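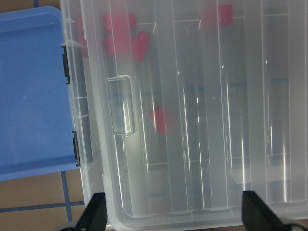

Laizer is the block-sorting dataset recorded by the Panham robotics club for its spring project. It covers one task family: taking red blocks out of a divided storage box and putting them back in a named channel. The box is clear plastic with tall dividers, and the walls soften the outline of anything behind them, so a block seen through the side has blurrier edges than one seen from straight above. Red was kept for all blocks to make the first round of labels simple.

## Contents

- `episodes/` - one folder per attempt, wrist video plus joint log
- `labels/` - block outlines, one file per episode
- `splits.csv` - train and test assignment
- `notes.txt` - operator remarks, unedited

There are 100 episodes, recorded in 9 sessions in April. Each episode is one attempt by one student operator. Failed attempts are kept and marked `fail` in `splits.csv`.

## Task variants

| Code | Start | Goal |
|------|-------|------|
| `A` | blocks clustered | one block per channel |
| `B` | blocks spread out | all blocks in one channel |
| `C` | mixed | operator's choice |

Variant `C` was added after session 5 and is short on data.

## Labels

Outlines were drawn by hand in Plidura, our own labeling script. Two members labeled each episode and a third settled differences over 3 pixels. Blocks touching the image border are labeled with `partial=1`. Reflections on the dividers are not labeled.

## Known problems

- Joint logs from session 3 start late. Use the `offset` column.
- Glare on the divider edges gives false detections with the default threshold in `detect.py`.
- The box was moved between sessions - do not assume a fixed position on the floor grid.

## Use

Clone the repo and run `python check.py` before training. The Clemarine baseline is in `baseline/` and expects the folder layout above. Club members should open an issue before changing any label file.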